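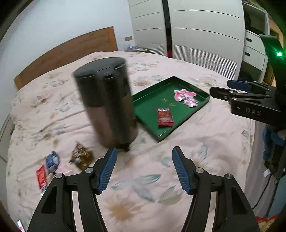
Bedroom station, two hand-held grippers, snack packets and a green tray on the quilt.

Hastum Home Tidying Set: README for whoever holds the budget

Maintained by Obed Aryee. Last revised December 2018.

What this is

1,054 short recordings of small household objects being picked up, moved and put into things, made with hand-held grippers in ordinary homes. The technical card lives in the docs folder and is good if you like joint angles. This file covers what the set cost us in equipment and what we would put on the purchase order next time. I wrote it after the third person asked me for "just a ballpark" and then forwarded my ballpark to Finance.

What one station needs

Grippers: 2, one per hand. Buy them as a pair. We ordered singles from Promumar in the first round and received a left, a left, and an apology.

Finger pads: the ridged kind. They are consumables, whatever the catalog says. Put them on their own budget line or they will come out of the coffee money, as ours did until November.

Cables: more than you think, longer than you think.

Props: snack packets, trays, canisters, things with lids. The cheapest line on the sheet and the one that got the most questions at review. Crinkly wrappers are worth having, as they change shape every time they are touched and no two grasps come out alike. Keep the receipts. "Snacks" on an expense report gets a phone call, "deformable packaging, assorted" does not.

Furniture: none. We priced a proper lab bench and a mock bedroom from Bognár and the quote was a work of great imagination. People already own beds. A quilt makes a better test surface than anything in the Bognár brochure: soft, uneven and already paid for.

What we bought and shouldn't have

A wheeled equipment cart. It does not fit between a bed and a wardrobe. It now holds a printer.

The Sevden extended support plan. It covers the gripper body and excludes pads, cables, bolts and "use in domestic settings," leaving very little to support.

A matched set of 11 identical gray bins. Identical gray bins are lovely to store and teach a model about identical gray bins.

Planning numbers

Homes visited: 11
Stations built: 2
Spare pads used: 177
Recordings kept: 1,054

The pad figure includes the ones lost under furniture. I am told this is not a separate category.

Plan the second station before you finish paying for the first. One station means every loose bolt is a day off for the entire crew. A third station sat on our wish list all year and I no longer miss it, mainly because I would have been the one carrying it up the stairs.

Known limits

Rooms are small and lived in, so expect clutter in the background and light that changes with the weather. Fast moves blur. Printed text on packaging is in several languages and is not transcribed. Nothing heavy was handled, and no budget was requested for anything heavy, so please don't quote this set as evidence that the grippers can lift a microwave.

Before you ask for a quote

Ask whether the price includes both hands. Ask for the pad price in writing. Ask how long a replacement jaw takes to arrive, then add the weeks the purchasing office needs to approve it. If the answer comes with a slide deck, ask again.

Corrections to the numbers go in the issue tracker under "costs." Requests to borrow the cart can go straight to me.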